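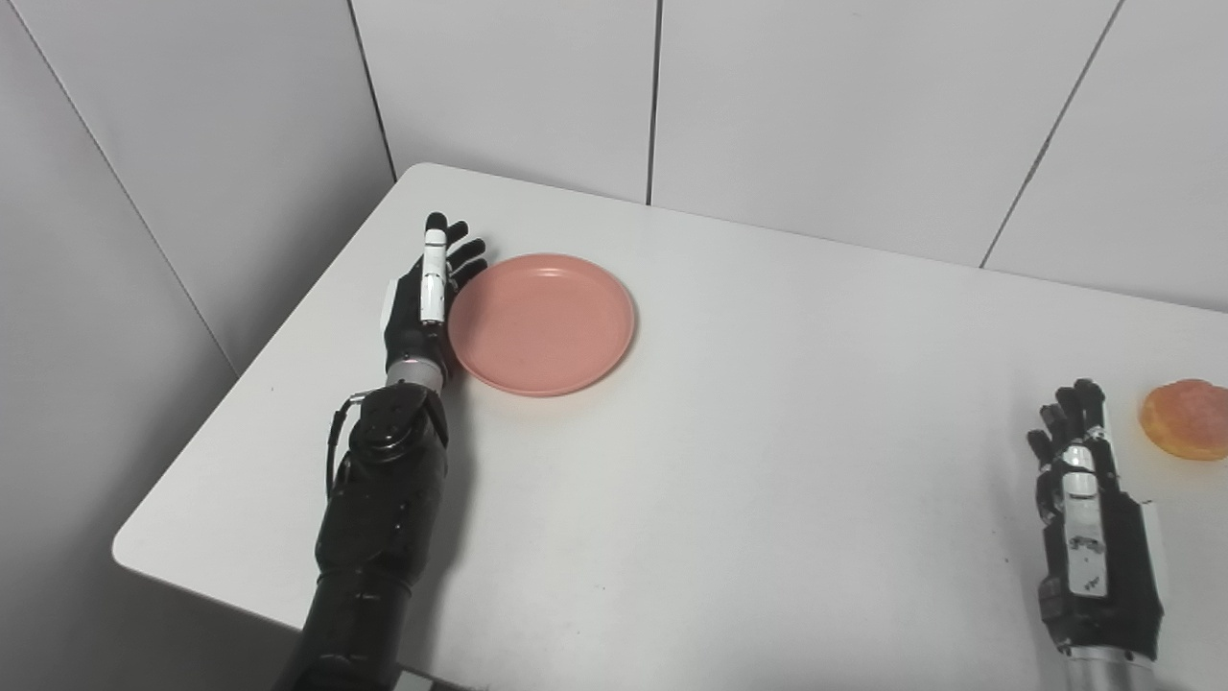

Posted by tendon_slack, Thursday, 9:40 pm
Board: Cells and Fixtures. Views: 682

Left hand on our Ritusa cell is drifting again. The task is bun onto plate, two hands, white table. I zero both hands upright and open, run the routine, and after 200 cycles the left thumb stops short of where it should be. Right hand is fine. Same firmware on both. I've re-zeroed twice this week and would like to stop doing that.

Reply from Kudis
Look at your cable. The thin black one makes a loop on the outside of the left wrist. On ours that loop was too short and pulled on the connector every time the wrist rolled. Give it more slack and put the tie lower on the forearm.

Reply from old_bikura
I don't agree with Kudis. A cable that pulls gives you dropouts, and he'd see those in the log. Slow drift in one thumb is the tendon stretching or the set screw backing out. Pull the cover and check the screw first. Takes ten minutes.

Reply from Kudis
We had drift and no dropouts. Fixed with a cable tie.

Reply from tendon_slack
Checked the log, one dropout in 2683 cycles, so I can't say it's the cable. I'll do the screw first and then the tie, one at a time so I know which one did it. Start pose I'm using for the zero, a hand on each side of the plate: 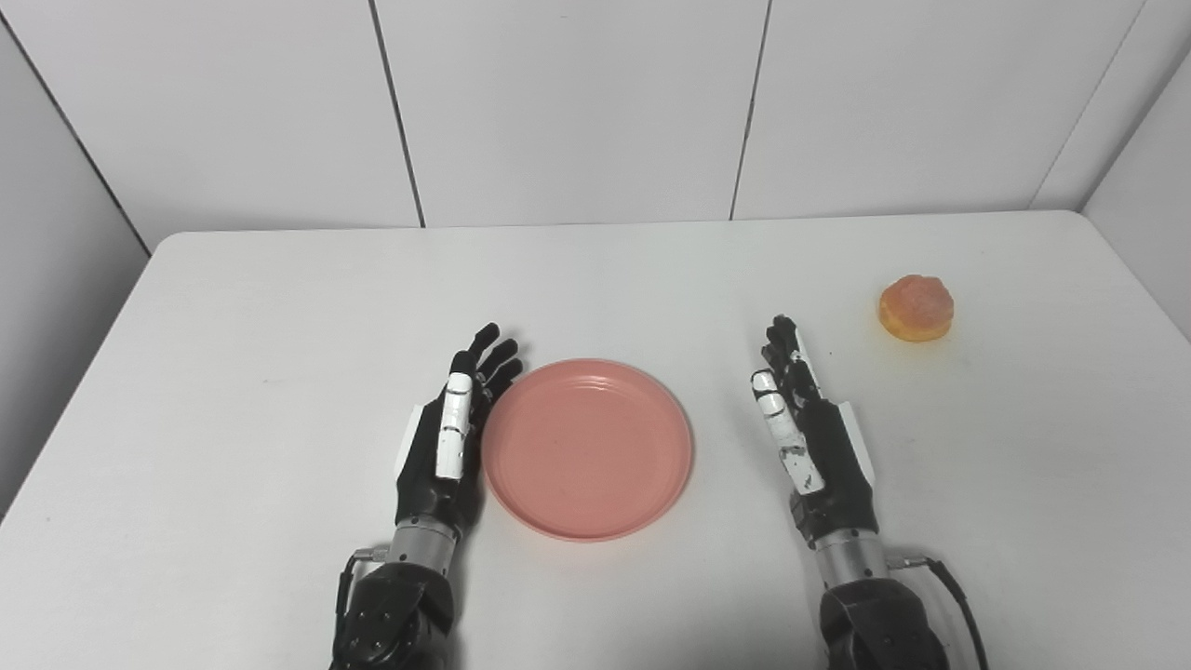 What I did, in order
1. Power off, arms parked, left thumb cover off.
2. Set screw was loose by a quarter turn. Cleaned it, put on threadlocker, tightened it.
3. Left it overnight, then zeroed both hands in the start pose.
4. Ran 289 cycles. Thumb is still on its mark. Cable not touched yet.

Reply from old_bikura
Good. Check it again in December.

Reply from Chukwuemeka Adeleke
289 isn't enough to call it. Ours held for over a week after the screw and then went off again. I'd move the tie anyway.

Reply from tendon_slack
Leaving the tie alone until it drifts. Will post the numbers.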